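Clearing the table, and other things I was told would change my life

Alby Ellery reckons a clear table makes a clear head. He has been saying this to me since July, usually while moving my mail onto a chair. I put up with it for a while, then got cranky enough to test it. So for 7 weeks the work table has been cleared every night before bed. Bills, chargers, the fruit bowl, the lot.

I should say I'm suspicious of the whole tidying business. There are 1,736 unread emails in my inbox and a fair few are from homewares shops telling me to own less while selling me a basket to put it in.

The table came from Kandham, flat-packed, in a colour the tag called Borero Pale. I'd forgotten what the top looked like. Pale grain, long fine lines, and on the left those arched shapes you get on a flat-sawn board, one tucked inside the next.

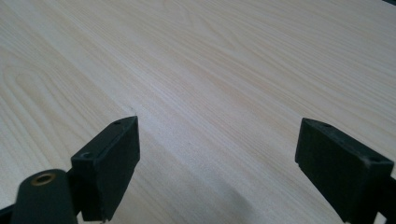
Does a clear table help you get more done?
It helps you start. Once I'm going I couldn't tell you what's beside my elbow, and the slow days were just as slow as they were before.

The starting part was a surprise, I'll admit. I sit down at half past eight and there's no pile to shuffle first, so I lose one of my favourite ways of wasting a quarter of an hour. I found others. The kettle is good for it.

What I don't buy is the claim that the stuff goes away. It went to the hall cupboard, then the top of the fridge, and a good share of it went into a tub I bought at Stubbs for the purpose, so there's me and the basket people on the same side. Alby says the tub is a "holding stage". I've lived with enough holding stages to know what they look like in a year.

And the cleaning. Every site has a favourite product. I tried the Wondport spray because the woman at the hardware store swore by it, and compared it with a damp cloth and a drop of dish soap on the other half of the table. Same result, as far as I could see, and one of them smelled of fake lemon until dinner. The finish is smooth and fairly matte, with a bit of soft shine toward the middle when the light's on it, and no spray was going to turn it into anything grander.

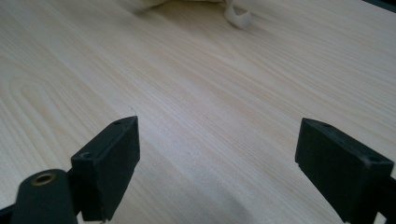 What I'm keeping and what I'm not

I'm keeping the nightly clear, mostly because it takes less time than arguing with Alby. The fruit bowl is coming back. A table you can't put a mandarin on is a display model.

The tub gets sorted when it rains next. The spray is under the sink if anyone local wants it, nearly full.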